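How to Share a Break Room With a Robot: A Guide for Office Managers

So your company has decided to automate the small stuff. Ours did it in December, when the Hulme office got a humanoid to handle snacks, dishes and the wiping down of surfaces. I run the office there, which makes me the person people email when something beeps. What follows is the setup I wish I'd been handed, written for places with one kitchen, one machine and a lot of opinions.

Step 1. Write down what the job is now

Before anything gets unpacked, spend a week listing the chores and who does them. My list came to 52 items. Management had budgeted for four. The other 48 were being done by Roos Visser from accounts, who had never been asked to and wasn't thrilled to learn that there was now a spreadsheet of it.

Keep the list. You'll need it when somebody upstairs announces that the kitchen is "fully automated" and you have to explain who descales the kettle.

Step 2. Pick the dullest task first

Everyone will want it to make coffee. Say no. Start with moving fruit from a basket to a desk, or from a desk to a basket. Fruit is cheap, and a dropped peach doesn't scald anyone.

Clear the work surface down to what the task calls for. People's mugs, chargers and birthday cards have to live elsewhere, and you should tell them so a few days ahead. I told them on the morning. I don't recommend it.
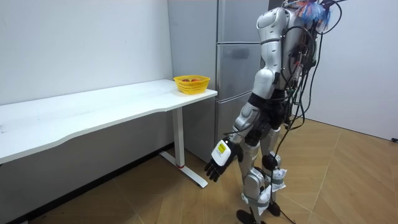

Step 3. Settle the floor rules

Decide where people walk and where they don't while the machine is on, and put tape down if you must. Cables need a route that doesn't cross the one to the fridge. If yours has to, set hours: ours works from 11 until lunch, and anyone who wants milk before then plans ahead like an adult.

Also decide who is allowed to stop it. The answer should be "anybody in the room," and you should make them all practice, including the sales team, who will enjoy it too much.

Step 4. Talk about jobs before the rumor does

Hold the meeting early. Say which hours are being freed up and what will fill them. At our sister office in Buvurville they skipped this part, and by the end of the month half the staff believed the robot was taking over payroll.

In our case Roos got her mornings back and a new line in her job description: robot supervisor. She asked whether that came with a raise. It took two more meetings, but it did. Put this in your budget from the start.

Step 5. Keep a log

A paper notebook by the door works fine. Have people write down the time, the task and what they had to do themselves. That last column is the useful one. After a month, compare it with the list from Step 1 and cross off only what has really gone away.

We've crossed off three so far. The kettle is still Roos.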